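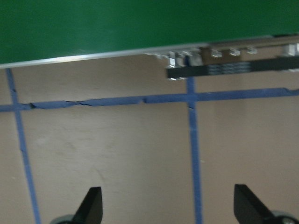

8th April

So I spent most of the long weekend sorting out the green bench and I have opinions about clips now. I never used to have opinions about clips.

If you're new, the green bench is the thing I dragged home from the Mastow clearance last May. It has a big deep green panel that tilts, a thin silver metal edge along the bottom of it, a beige-grey rail, and a whole lot of fiddly little fittings that nobody had touched in years. I fell in love with the green straight away (it's very close to the colour of my nan's old caravan) and then did what I always do, which was push it against the garage wall and pile things on it. Paint tins, mainly. Also a bag of potting mix that had a split in it, so you can imagine.

The plan was simple enough. Clear it off, give it a proper clean, work out which of the clear clips were still good and get the long black bar sitting parallel to the panel again. I'd put aside one morning. Ha.

Clearing it off was quick, apart from finding homes for everything. The paint went on the bottom shelf, the potting mix went on the veggie patch, and the rest went into a box marked LATER, which has joined the other box marked LATER. Then I got stuck into the dust with the brush attachment on the vacuum, followed by warm soapy water and a microfibre cloth. Don't use the scourer side of a sponge on anything shiny! I know this, I've known it for years, and I still had one in my hand before I caught myself. The metal edge came up beautifully with just the cloth and a dab of vinegar. The green took longer. It had a sort of film on it from living in a garage, and I went over it three times, top to bottom, changing the water each go.

Right, the clips. They're the clear plasticky sort and they come in a few shapes - there are upright ones, wider bracket ones, and then tiny tabs that hang below the rail in a line. The small ones are the trouble. You can't see them properly against anything, they go brittle with age, and when one lets go it leaves at speed. I lost one behind the freezer in the first ten minutes. Still there. I'm choosing to think of it as a gift to whoever owns the house next.

After that I got a muffin tin out of the kitchen and used it to sort them, one shape to each cup, and I can't recommend this enough. An ice cream lid works too but the bits slide around. I tested each clip by giving it a very gentle squeeze, and anything that had gone cloudy or made a creaking noise got put in the bad cup. Seven of them ended up in there. I was expecting worse.

Replacements were a saga. The hardware place in town had clips, loads of them, all white and all too wide. The fellow at the counter suggested I shave them down with a Stanley knife and I said I'd think about it, meaning no. In the end I ordered from Skerach, who sell them in a mixed bag of 300, so if anybody reading needs a small clear clip in the next forty years, sing out. Seidel had nicer ones with a bit more give in them but the postage was more than the clips. I did put them in the cart twice.

The black bar has some pale printing on it, small stuff in neat little rows, and I was careful to go around that with the cloth. I've rubbed the lettering off things before. The dial on my old oven was a guessing game for years after I had a go at it with cream cleanser, and every roast was a bit of an adventure.

And then the tape! I used blue tape to hold things in position while I got the bar where I wanted it, and it was the best decision of the whole job. It sticks well enough to take a bit of weight, you can write on it with a biro, and it peels off again without leaving that horrible brown gum behind. I started with ordinary sticky tape, which went on crooked, and then I couldn't find the end of the roll, so I went for a cuppa and came back with the blue. Tear off more than you think you need and fold one corner under so you've got something to grab later. My nails are no use for tape.

Getting the bar to run nicely with the bottom of the panel took a fair bit of nudging. The panel slopes, so your eye keeps telling you everything else is out. I tried a spirit level and it only made me cross. What worked was measuring down from the rail at both ends and making those match. The number I wrote on the tape was 614, which is the distance in millimetres from the end of the bar to the wall, and I'm putting it here as well so that I can find it when the tape ends up in the bin.

Total spend was the clips, a roll of tape and a new pack of cloths from Dondine. Oh, and a coffee and a vanilla slice on the hardware trip, but I don't count that as bench money.

Still to do: the back corner, where I couldn't get the brush in, and a drop of oil on the hinge side. I'd also like a decent lamp over it before winter, something with a bendy neck that I can clamp on. If you've got one you like, leave me a comment with the name of it, and please tell me whether the clamp marks the surface. I've only just got the green looking good.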